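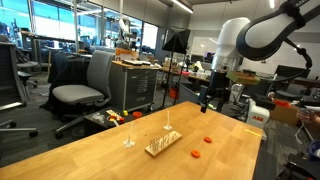

About Stiltham

Stiltham designs and makes tabletop sorting and placing sets for schools, hand therapy clinics and assessment centres. The company was set up by Roswitha Bachmann and Chantal Dufour, who had both worked in toolmaking, and it still occupies the ground floor unit it started in. There are 19 staff.

What we make

The range is built on three kinds of part: peg boards, upright stands and flat discs. All are intended for use on an ordinary table, seated or standing.

Peg boards are supplied as a rectangular block drilled in rows. Metal pegs are turned to a diameter of 6 mm and fitted by hand. Peg spacing is set by the order; close spacing makes the task harder and is normally requested for adult assessment.

Stands have a single vertical rod on a flared base. The clear plastic version is the usual choice where the user needs to see the table surface through the base. Stands are sold in pairs and can be placed level or at different depths.

Discs are flat, and orange is the standard colour. It was chosen for contrast against pale wood. Other colours are made to order, minimum quantity 1000.

How we test

Each new layout is set out on a wooden table in the workshop and checked before drawings are released. Positions are marked with yellow tape where a fixed reference is needed. Reach distances are recorded from the front edge of the table - not from the user - so that results can be compared between sites.

Aaliyah Melnyk is responsible for layouts and tolerances. Colleen Cloutier handles materials and finishing. Spare pegs and rods are held in stock for every set sold, including the discontinued Husivell boards.

Orders and enquiries

Enquiries about sets, spares and drilling patterns go to Jocelyn Morin in the office. Lead time for a standard set is 2 weeks. The workshop closes for stocktaking in December.

Recent items
Flimer peg board: revised drilling pattern
Choosing a rod height for seated users
Cleaning clear plastic stands
Husivell spares list
Disc colours and table contrast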